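Jamport Light Walk - audio drift at the Vovell pavilion

stuklow_resident
Walked the full route in June, start to finish, nine stops. The projection and the soundtrack at the Vovell pavilion are out of step. At the start of the loop they match. By the end the sound is clearly ahead of the picture. Has anyone else seen this, or did I catch a bad night?

pier_counter
Same when I went, a little after 9 p.m. The loop runs 10 minutes and the drift is obvious in the second half. It resets when the loop restarts, so I assume two separate players with one shared start trigger and no common clock.

hallowtone
I don't think it's a fault. The program notes for Nam, the piece in the pavilion, say the sound is meant to "arrive before its image." Bit-na Yang did the same thing in her earlier tunnel piece.

pier_counter
The tunnel piece had a fixed offset. A drift that grows through the loop is a different thing. If it were composed, I'd expect the same amount each time, and it wasn't the same on the two loops I stayed for.

stuklow_resident
I read the notes too. The line is about the opening section, where the bell comes before the first flash. It doesn't cover the other nine minutes.

hallowtone
Fair, but two loops is a small sample. Where were you standing? The pavilion is long, and from the rear rail you also get spill from the speakers at the next stop.

pier_counter
Front rail, both times. Spill doesn't explain it.

kerb_and_gutter
Worked on the trail install, other end of the route, so no inside knowledge of this stop. There are 124 fixtures on the network and the pavilion audio is not on it. Report it through the info tent and give them the time you saw it. 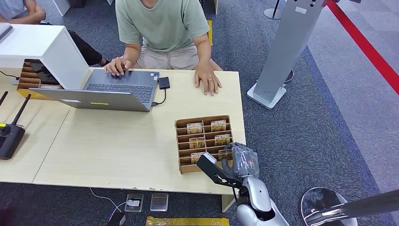

stuklow_resident
Nam was closer to sync when I went back, but still off by the last minute, and I stayed for two loops this time. I wrote down the lag at four points in each and will pass the list to the info tent. For anyone who wants to record it properly, a laptop on a table is enough, like the gray one in the picture with the small black box on a short cable at its side. Start the recording on the first flash, let it run for 20 minutes, and compare the two loops. I'd like to see readings from the rear rail as well, if hallowtone is going.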